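About Clallelside Table Hire

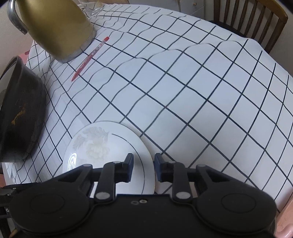 Floral plate and gold thermos jug on a checked cloth

Clallelside lends and rents tableware for small gatherings - christenings, retirement lunches, family birthdays. Manikandan Raju started it with 34 plates from a restaurant that was closing. We now keep over 700 pieces, sorted by pattern.

Our two house ranges are called Ostier and Phromma. Ostier is plain white. Phromma takes in everything with flowers on it, and the pieces don't always match. Cloths and jugs are booked separately.

The smallest order is a table for 12. Plates can come back unwashed, but please scrape them. Cloths are washed here and go out folded, so they may need a quick press when you open them up.

We moved to the old Plitska building in August. Pickup is at the side door - ring the bell and someone will come down.

Page updated October 28, 2023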